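Gebrauchten Server als Heimserver - lohnt sich das noch?

moosgarten
Hallo zusammen, ich lese hier schon ewig still mit und traue mich jetzt doch mal. Wir haben über die Jahre so viele Familienfotos und Videos angesammelt, dass ich sie gern zu Hause auf etwas Ordentlichem hätte (die Cloud wird mir langsam zu teuer, und ein bisschen basteln macht mir ja auch Freude!). Bei Mendes in Jilorport gibt es ausgemusterte Server für 200 Euro, allerdings ohne Speicher und ohne Platten.
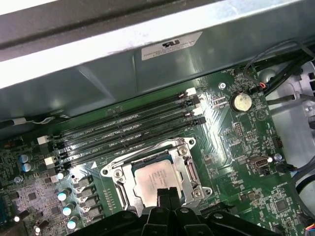 Mein Plan wäre, mit kleinen RAM-Riegeln anzufangen und später aufzustocken. Laufen soll das Ganze im Keller, direkt neben der Waschküche. Was meint ihr, ist das vernünftig oder rede ich mir da was schön?

kabelsalat_8
Willkommen! Ich verstehe die Begeisterung gut, aber rechne bitte erst den Strom durch. Mein alter Rechner hat mich letztes Jahr 437 Euro gekostet, nur fürs Herumstehen. Ein kleines NAS reicht für Fotos völlig.

Tante_Trude
Da muss ich liebevoll widersprechen :) Wer den Server nur abends einschaltet, zahlt doch kaum etwas, und man lernt so viel dabei! Meiner läuft seit November brav. Achte beim RAM darauf, dass er wirklich zum Board passt, ich hatte erst den falschen bestellt.

kabelsalat_8
Nur abends einschalten macht man zwei Wochen lang, dann läuft er durch. Und die Lüfter hört man bis ins Wohnzimmer.

rilcombe17
Egal was es wird: Denk an eine zweite Sicherung außer Haus. Bei uns liegt eine Platte bei meiner Schwester.

moosgarten
Danke euch, das ist wirklich lieb! Ich messe am Samstag mal den Verbrauch vom alten PC und melde mich dann wieder.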